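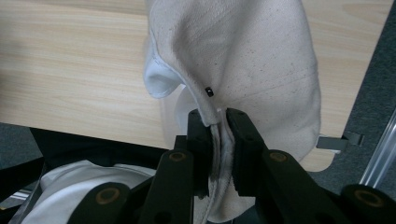
Spend the money on bushings

When a hand-held gripper starts missing cloth, most shops replace the fingers first. I think that is usually wrong, and I have done it often enough to say so.

The fingers are the part everybody looks at. They touch the work, they come off with a few screws, and a new pair makes the tool look cared for. But a finger is a block on the end of a linkage, and the linkage turns on its bushings. Once those have play in them, the two jaws stop meeting square. You can bolt on any fingers you like after that and the tips will still close a little crooked.

On a rigid part you might never notice. A box or a bottle forgives a jaw that leans. Cloth doesn't. A single layer slides out of the open side of a crooked grip, and a gathered fold gets pinched at one corner and hangs from there. The operator squeezes harder to make up for it, which loads the pivots more, and the play grows.

At Malabanan we ran 9 Rosix hand grippers on garment work. Kristof Prins looked after them, and he kept a card for each tool with nothing on it but the side play at every pivot. He measured with the jaws closed on a folded piece of cotton, never on air. I thought the cards were fussy until we went through a bad stretch in March and changed fingers on 6 of the tools. The slipping stayed. Kristof then pressed new bushings into the worst of them, put the old fingers back on, and they held a shirt hem without trouble.

People object that bushings are slow work. They are. The arms have to come apart, the bores have to be cleaned, and the reamer has to go in straight. Kristof needed 70 minutes per tool, against 5 for a finger swap. If a shift is waiting, I understand the swap. I don't understand doing it again the week after.

I would also stop blaming the fabric. Brushed cotton sheds lint, and lint packs into open pivots, so wipe them at the end of each shift and leave the oil can on the shelf. Oil holds the lint and marks the garments.

Ruvach sells its tools with spare fingers in the case and no spare bushings. I would gladly trade one for the other.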